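생활 속의 재료과학 4주차 강의 노트
도자기와 유약: 흙은 어떻게 그릇이 되는가

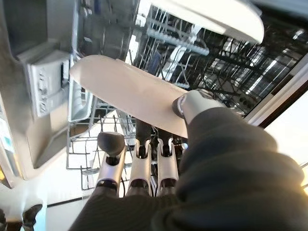 그림 4-1. 열린 식기세척기 위로 든 흰 접시

지난주에 유리를 다루면서 "굳은 액체"라는 말이 왜 조심스러운 표현인지 한참 이야기했지요. 이번 주 주제는 유리의 가장 가까운 친척, 도자기입니다. 제가 이 과목에서 제일 좋아하는 주차이기도 합니다! 매일 밥 먹을 때마다 손에 쥐는 물건인데 그 안에 결정도 있고 유리도 있고 기포도 있고, 잘라서 현미경으로 보면 작은 지질학 표본 같거든요.

4.1 점토라는 재료

점토의 주인공은 카올리나이트입니다. 화학식은 Al2Si2O5(OH)4. 규소와 산소로 된 사면체 층과 알루미늄을 품은 팔면체 층이 한 장씩 붙어서 얇은 판을 이룹니다. 판과 판 사이에 물이 들어가면 서로 미끄러지고, 그래서 점토는 누르면 누른 모양 그대로 남습니다. 이 성질을 가소성이라고 부릅니다.

모래에 물을 섞어도 모양은 잡히지만 마르면 무너집니다. 입자가 굵고 둥글어서 맞닿는 면적이 작기 때문이에요. 점토판은 폭이 마이크로미터 수준으로 얇고 넓적해서 물이 빠지고 나면 판끼리 바짝 붙습니다. 마른 점토 덩어리를 손톱으로 긁어 보면 생각보다 단단합니다. 다만 물에 다시 담그면 풀어지지요. 아직 그릇이 아니라 흙입니다.

그릇을 만드는 흙(소지라고 합니다)에는 점토만 넣지 않습니다. 백자 소지의 고전적인 배합은 카올린 절반에 장석과 석영을 사분의 일씩 섞는 것입니다. 점토는 모양을 잡고, 석영은 뼈대가 되고, 장석은 높은 온도에서 녹아 그 사이를 메웁니다. 장석처럼 녹는 온도를 낮춰 주는 재료를 융제라고 합니다. 이 단어는 유약 부분에서 계속 나오니 꼭 표시해 두세요.

4.2 가마 안에서 벌어지는 일

온도를 따라 올라가 봅시다. 아래 온도는 승온 속도와 흙의 종류에 따라 꽤 움직입니다. 외우기보다 순서를 이해하는 쪽에 시간을 쓰면 좋겠습니다.

100℃ 부근: 입자 사이에 남은 물이 날아갑니다. 여기서 급하게 올리면 수증기가 빠져나갈 길을 찾지 못해 기물이 터집니다. 작년 수강생 Adeel Jatoi 씨가 덜 마른 머그잔을 넣고 시간당 300℃로 올렸다가 선반 한 칸을 통째로 청소한 일이 있었습니다. 실습 조는 첫 구간에서 시간당 70℃를 넘기지 마세요.

450~600℃: 카올리나이트 구조 속의 수산기가 물이 되어 빠져나가고 메타카올린이 됩니다. 이 단계를 지나면 물에 담가도 다시 점토로 풀어지지 않습니다. 흙과 그릇의 경계선이 바로 여기입니다. 저는 이 대목을 설명할 때마다 신이 나요.

573℃: 석영의 알파-베타 전이. 결정 구조가 살짝 펴지면서 부피가 갑자기 늘어납니다. 식을 때는 반대로 줄어듭니다. 냉각 중에 가마 문을 일찍 열면 금이 가는 이유 중 하나입니다.

1000℃ 이상: 멀라이트 결정이 자라기 시작합니다. 더 올라가면 장석이 녹은 액상 속에서 바늘 모양으로 길게 자라 서로 얽힙니다. 자기의 강도를 설명할 때 빠지지 않는 결정입니다.

1200~1400℃: 액상이 기공을 채우고 몸체가 수축합니다. 이 과정이 자화입니다. 자화가 잘된 자기는 물을 거의 먹지 않습니다. 반대로 도기는 더 낮은 온도에서 구워 기공이 많이 남고, 유약이 없으면 물이 스며듭니다.

4.3 유약은 얇은 유리다

유약의 성분은 세 역할로 나눠 보면 읽기 쉽습니다.

유리 형성제: 실리카(SiO2). 유리 그물을 만듭니다. 혼자서는 1700℃를 넘겨야 녹습니다.
융제: 산화나트륨, 산화칼륨, 산화칼슘 등. 그물을 군데군데 끊어서 녹는 온도를 낮춥니다.
안정제: 알루미나(Al2O3). 녹은 유약이 흘러내리지 않게 점도를 높입니다.

배합표를 처음 보면 암호 같지만, 이 세 줄에 대응시켜 보면 금방 읽힙니다. 유약이 번들거리며 바닥까지 흘렀다? 융제가 많거나 알루미나가 부족합니다. 표면이 뿌옇고 까슬하다? 덜 녹았을 가능성이 큽니다. 무광 유약은 조금 다른 이야기인데, 식는 동안 표면에 미세한 결정이 생겨 빛을 흩뜨리도록 일부러 조성을 맞춘 경우가 많습니다. 덜 녹은 유약과 잘 만든 무광 유약은 눈으로 보면 비슷해서 저도 가끔 속습니다. 레몬즙을 떨어뜨려 하룻밤 두었다가 자국을 비교해 보는 방법이 간단합니다.

4.4 열팽창이 어긋날 때

몸체와 유약은 한 몸처럼 붙어 있지만 식을 때 줄어드는 정도는 서로 다릅니다. 유약이 몸체보다 더 많이 줄어들면 유약은 잡아당겨집니다. 유리는 인장에 약하니까 그물 모양의 잔금이 생기고, 이것을 빙렬이라고 합니다. 청자에서 아름답다고 칭찬받는 바로 그 무늬입니다. 식기에서는 틈에 물과 음식물이 들어가니 피하는 편이고요.

유약이 덜 줄어들면 눌리는 힘, 즉 압축을 받습니다. 적당한 압축은 좋습니다. 강화유리와 같은 원리로 그릇이 튼튼해집니다. 하지만 지나치면 가장자리에서 유약이 조각으로 튀어 나갑니다.

간단한 계산을 해 봅시다. 열팽창계수 차이가 1×10^-6/℃이고 유약이 굳은 뒤 600℃를 식는다면 변형률 차이는 6×10^-4입니다. 유약의 탄성계수를 70 GPa로 잡고 한 방향만 생각하면 응력은 42 MPa. 유리의 실제 인장강도가 표면 흠집에 따라 수십 MPa까지 떨어진다는 지난주 내용을 떠올리면, 소수점 아래 여섯째 자리의 차이가 얼마나 무서운지 느껴질 겁니다!

4.5 쓰면서 닳는 그릇

식기의 유약은 알칼리성 세제와 더운물을 오래 만나면 조금씩 변합니다. 알칼리는 실리카 그물 자체를 공격하고, 산은 주로 나트륨이나 칼슘 같은 이온을 빼냅니다. 광택이 줄어드는 결과는 비슷해 보여도 경로가 다릅니다. 유약 위에 낮은 온도로 구워 붙인 상회 장식이 유약 밑의 하회 장식보다 먼저 바래는 것도 같은 맥락입니다. 금속 숟가락이 남기는 회색 줄은 대개 긁힌 홈이 아니라 표면에 묻은 금속이라서 순한 연마제로 지워집니다.

실습 안내

시편은 Zellari 백자토로 만듭니다. 길이 146 mm 막대를 조별로 준비하고, 건조 후와 소성 후에 길이를 다시 재서 수축률을 구하세요. 기준은 항상 처음 길이입니다. 흡수율은 마른 무게와 물에 끓인 뒤의 무게로 계산합니다. 흡수율(%) = (젖은 무게 - 마른 무게) ÷ 마른 무게 × 100.

유약 조각은 Falwood 실습동 선반에 조성별로 정리해 두었습니다. 가마 예약은 Farzana Jadoon 조교에게, 현미경 사용은 Tharindu Kumarasinghe 조교에게 문의하세요. 재료비는 1인당 3,000원이고 첫 실습 때 냅니다.

생각해 볼 문제

1. 석영을 더 곱게 갈아 소지에 넣으면 자화와 냉각 균열에 각각 어떤 영향이 있을까요?
2. 빙렬이 생긴 유약에 실리카를 더 넣으면 왜 빙렬이 줄어들 수 있을까요? 열팽창의 관점에서 써 보세요.
3. 집에 있는 그릇 하나를 골라 굽의 유약 없는 부분을 관찰하고, 물 한 방울을 올려 스며드는지 기록해 오세요. 깨진 조각이 있다면 더 반갑습니다. 단면을 볼 수 있으니까요!

다음 주에는 시멘트로 넘어갑니다. 물을 빼서 굳는 재료 다음에 물을 붙잡아서 굳는 재료를 보게 되니, 4.2절의 수산기 부분을 한 번 더 읽고 오세요.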